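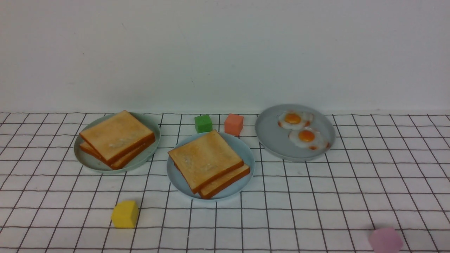 Altanari Household Bread Diary

README and data card, version 3

Last edited 6 January 2025

What the data is

The Altanari Household Bread Diary is a set of short written records about bread at home: what was bought or baked, how it was kept, when it was eaten, and what was done with the part that was not eaten. The records come from 445 households in Trekthorpe and in the villages along the Matos road. Each household filled in a paper booklet, one line for each loaf or bag that came into the home.

The study started from a simple interest in food waste. Many surveys ask people how much food they throw away in a normal week, and people answer from memory. We wanted to have the life of each loaf from the first day to the last one, written down near the time when it happened. The data is still self-reported, and it has the weak points of all diaries. Please read the section on known problems before you make a table from it.

Files

loaves.csv - one row per loaf, bag of rolls, or other bread item. It is the main file.
households.csv - one row per household, with size, type of home and where the bread is usually bought.
endings.csv - one row per ending. One loaf can have several endings, for example half eaten and half given to hens.
notes.csv - free remarks, typed as they were written, with names and addresses removed.
codes.txt - the full list of codes.
booklet.pdf - the blank diary, in the same form as the households received it.

All CSV files are in UTF-8 with a comma as separator and a header in the first row. Text fields are in double quotes. An empty field means that the household wrote nothing. The value NA means that the question was not in the booklet which this household had. These two are different and should not be merged without thinking.

Main columns in loaves.csv

loaf_id: unique for each item. The number has no meaning and is not in order of time.
household_id: connects to households.csv.
day_in: the day of the diary on which the bread came into the home. Day 1 is the first day of that household, so day 1 is a different calendar day for different homes. Calendar dates are not published.
source: shop, bakery, baked at home, gift, other.
type: sliced white, sliced brown, whole loaf, rolls, flat bread, sweet bread, other.
age_in: whether the bread was fresh, reduced in price, or frozen when it came in.
place: where it was kept first. See the next section.
cover: what it was kept in, such as the original bag, another plastic bag, paper, cloth, or nothing.
moved: yes if it was later moved to a different place, and then place_2 is filled in.
day_out: the day on which the last piece was gone, in any way.
portion_lost: none, a few slices, less than half, more than half, all.

How to read the place codes

The booklet gave a choice of counter, bread box, cupboard, refrigerator, freezer and other. In the first version of the data we kept exactly these words. After reading the remarks we saw that "bread box" was used for very different objects. For some people it is a closed box with a lid, for others a drawer, and for others a basket with a cloth. In version 3 the code is therefore split into box_closed, box_open and box_unknown. When the remark did not help us to decide, we used box_unknown and did not guess.

"Cupboard" has a similar difficulty. A cold pantry on the north side of an old house is not the same as a cupboard above an oven, but both are called cupboard in the booklet. We could not repair this one. If temperature matters in your work, use the column pantry_cold in households.csv, and know that it was answered only in the longer booklet.
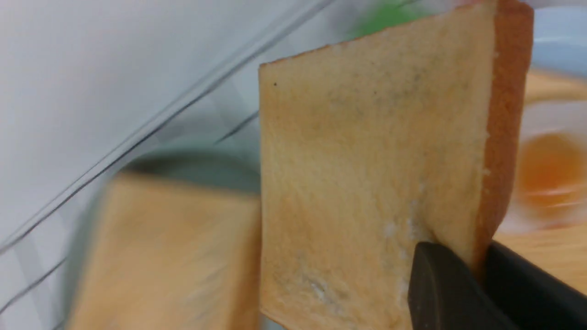

Endings

The endings are the part of the data that took the most work. A household could write in its own words what happened with the bread, and we coded the answers afterward. The codes are:

eaten_fresh - eaten as it was.
eaten_toasted - toasted first, for whatever reason.
cooked - used in a dish such as bread pudding, soup, crumbs or stuffing.
frozen_left - still in the freezer when the diary closed.
animals - given to hens, dogs, ducks and so on.
compost - put in a compost heap or the food waste bin.
trash - put in the general trash.
unknown - not written, or we could not read it.

For compost and trash there is a second column, reason, with the values mold, stale, too_much, taste, accident and not_given. If a household wrote two reasons, we kept the first one in reason and the second one in reason_2. Typical is an answer like "was dry, then also spots", coded as stale first and mold second. Mold was reported by the household, by eye. Nothing was tested in a laboratory, and the data says nothing about what kind of mold it was or if the bread was safe to eat. Please do not use it for advice about food safety.

There were two coders. They worked separately and then compared their lists. Where they did not agree, the answer was discussed, and the column coder_note says so. The most common disagreement was between cooked and eaten_toasted, for dishes such as cheese on toast. We decided that anything with a topping which is heated together with the bread is cooked.

Two booklets

There is a short booklet and a long one. The long booklet went to 160 households and has extra questions about the kitchen, about shopping habits, and about who in the home decides that bread is too old. The column booklet has the value short or long. The long booklet was offered first to people who said that they had time, so this group is not a random part of the whole. It has more retired people and more home bakers than the rest, and a comparison between the two groups will show mostly that.

Known problems

The diaries were kept in November. We have no summer data. Bread behaves differently in a warm kitchen, and the results should not be carried over to the whole year.

In 89 households the diary has a gap of one day or more. The column gap in households.csv marks them. We left them in, and loaves with a day_out directly after a gap have the flag day_out_uncertain.

People who agree to write a bread diary may be more careful with bread than their neighbors. Some of them also wrote that they became more careful while writing. We have no way to measure this.

Half loaves bought at a bakery counter were sometimes entered as one loaf and sometimes as "half". The column size_note keeps the original words.

The freezer hides much. A loaf with the ending frozen_left has no real ending, and it should be treated as open and not as eaten.

Typing and cleaning

The booklets were typed in Prollum, a small data entry tool with a fixed form. Prollum does not accept a day_out before day_in, and this stopped most typing mistakes, but it also means that a wrong day in the booklet had to be solved during typing. Such cases have the flag day_fixed. Spelling in the remarks was not corrected. Words that were crossed out by the household were not typed.

Changes in version 3

Split of the bread box code, as described before.
New column reason_2.
Duplicate rows removed from endings.csv. They came from booklets which were typed two times.
The column price was taken out. Too few households filled it in, and some of them wrote the price of the whole shopping.

Use and citation

You may use, copy and change the data for any purpose if you name the source. Please cite it as: Altanari Household Bread Diary, version 3. If you publish a changed copy, give it a different name, so that readers do not mix the two.

Please do not try to find out who the households are. The remarks were read before publication, but if you see something in them that points to a person, write to us through the project page and we will take it out in the next version. Mistakes in the codes can be reported in the same way - the loaf_id and one sentence are enough.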